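Skistau Regional Fares: README

Skistau is a small, tidy dataset of scheduled regional flights and the fares that went with them. It covers short hops between secondary airports, the kind of route where you park close to the door, walk across the tarmac and get a biscuit with your tea. We love these flights, and we got tired of finding decent open data only for the big trunk routes, so we built our own!

Version 14 is the current release. If you used an earlier one, please read the section on changed columns before you swap the files over.

What's in it

The release has four tables, all in plain comma-separated text with a header row. They join on route_id, and the join is clean: every fare row has a matching route, and every route has at least one fare row.

routes.csv: one row for each direction of each city pair, with the operator, the aircraft size band and the scheduled block time in minutes.

fares.csv: the lowest published one-way fare for each route on each sampling day, in the currency it was shown in, with taxes and charges included.

terminals.csv: what sort of building passengers leave from (main terminal, shared regional terminal or private lounge), the check-in cut-off and whether there is hot food past security.

extras.csv: checked bag, seat choice, pets, skis, surfboards and anything else the operator lists a price for.

Three operators are covered: Katska, Greenwood and Viretti. Katska flies the coastal routes and has the simplest fares of the lot. Greenwood does the inland mining and farming towns, and its timetable changes with the season. Viretti is the newest and sells a fair share of its seats through private lounges, which made the terminals table a lot more interesting to put together.
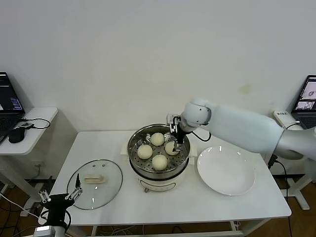
Steamed buns in the steamer

How the fares were collected

Fares were sampled every Friday at 6 am local time at the departure airport. For each route we recorded the lowest fare on sale for a departure 14 days out, one adult, cabin bag only. If no flight was scheduled on that day we took the next one and set shifted to 1. If every seat was sold, fare is blank and sold_out is 1. Please don't read a blank as a zero. (We did, once, in an early chart, and for one glorious afternoon Greenwood looked like the most generous carrier in the sky.)

Each route has up to 100 sampling days. Routes that started partway through have fewer, and the first_seen column in routes.csv tells you where they begin. We dropped any route with fewer than 20 sampling days, so brand new services won't turn up until a later release.

Prices are stored exactly as displayed. We don't convert currencies and we don't adjust for inflation, and you'll want to do both if you're comparing across borders. The currency column uses the standard three-letter codes.

Columns people ask about

size_band has three values: small (under 20 seats), medium (20 to 50) and large (over 50). It reflects the aircraft the operator planned to use when the schedule was published. Last-minute swaps aren't tracked.

block_min is gate to gate. It's longer than the time in the air, and on the shortest hops taxiing makes up a surprising share of it — have a look at the Katska island routes, they're great fun to plot.

lounge_flag is 1 when the fare includes entry to a private lounge at the departure end. It says nothing about the arrival end.

Changed columns in version 14

The old bag_fee column has gone. Bag prices now live in extras.csv with their own dates, so you can follow a change over time. The old airport_type column was split into building and lounge_flag. Scripts that read columns by position will break, and scripts that read them by name will need only those two fixes.

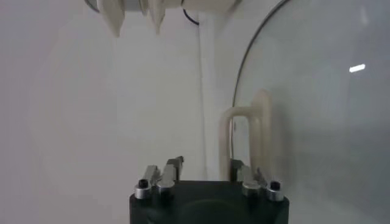 Can I use the fares to work out what passengers paid on average?
Only the lowest published fare is recorded, so the tables can't tell you what the whole cabin paid. They're well suited to tracking how the cheapest seat moves from week to week.

Known gaps

Greenwood's site was down for two sampling days in February, and those rows are missing for all of its routes. We left the gap alone instead of filling it in.

Viretti sells member fares that only show up after you log in. They aren't included. On routes with a lot of member seats, our lowest fare may sit above what a regular flyer would see.

Charter flights, medical flights and freight are all out of scope. So are connecting itineraries, even where the two legs are sold on a single ticket.

Hot food in terminals.csv comes from each airport's own listing. Kiosks in small terminals keep their own hours, and a listing doesn't promise that anyone will be behind the counter for the first departure of the day.
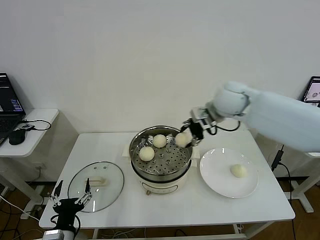

Seasonal routes need a bit of care as well. A route that pauses for winter keeps the same route_id when it comes back, so a long run of missing weeks can be perfectly normal. Check the season column before you treat it as an error.

Getting started

Unzip the release, open routes.csv and pick an airport you know. Filter fares.csv to its route_ids and plot fare against sample_date. It takes a few minutes and it's a lovely way to get a feel for the data, especially around school holidays, when the lines jump all over the place.

The whole thing is small enough for a spreadsheet. If you'd like something lighter still, the sample folder has 1,000 fare rows drawn at random, with their matching routes, and it's handy for teaching.

Suggested uses

Seasonal pricing, the effect of a second operator arriving on a route, bag fee changes and timetable planning are all good fits. Classroom work is very welcome! We'd steer you away from using it to predict the price of a particular flight, as one sample a week is too thin for that.

Licence and corrections

You're free to use, share and adapt the tables as long as you credit Skistau Regional Fares and name the version. Found a wrong airport code or a fare in the wrong currency? Open an issue with the route_id and the sample_date, and attach whatever you're checking it against. Corrections go into the next release and are listed in changes.txt.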